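Welley Home Cleaning: your questions answered

We get asked the same handful of things over the phone, and we're always happy to chat, but we thought it might save you some time to have the answers together on one page (do still ring if you fancy it!).

Do I need to be at home when you come?

Not at all. Plenty of our customers leave a key with us, and we keep them in a locked cabinet at the office with a number on the tag and no address. For a first visit we do like somebody to be in for the first 10 minutes or so, just to show us where things live and tell us which rug the cat has claimed.

Do you charge extra for fiddly surfaces?

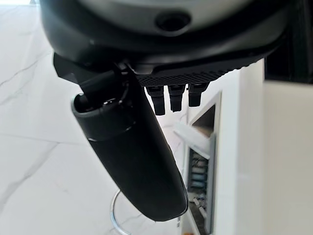 Our hourly price stays the same whatever we're cleaning, but fiddly things do eat into the time, so it helps to mention them when you book. A smooth matt finish usually wants no more than a damp cloth and a dry one after it. Something with a pattern of tiny raised dots, like the flat black plate in the photo, is slower going, as dust settles down between the dots and a cloth tends to skate over the top. We use a soft, dry brush first and then a barely damp cloth, working in small circles.

Which products do you bring?

Washing-up liquid, white vinegar, bicarbonate of soda and a mild cream cleaner, and that sees us through most houses. If you'd like us to use your own things, leave them out on the side and we will. We never use vinegar on marble or other natural stone.

How should I look after the sink between visits?
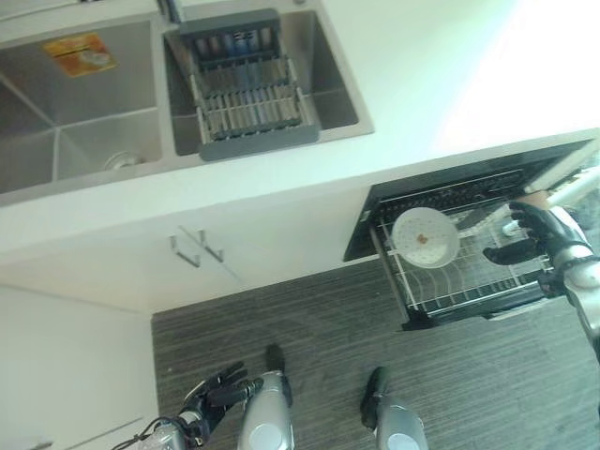
Nour Darwish swears by drying a steel sink with an old tea towel last thing at night, and says the chalky marks have hardly bothered her since. We'd go along with that, and add a sprinkle of bicarb once a week, rubbed along the grain with a soft sponge and rinsed well.

What if I have to cancel?

Let us know 2 days ahead and there's nothing to pay. For a Monday clean, that means telling us by Friday, please, as the office is closed at weekends. Ask for Widad Issa and she'll find you another slot.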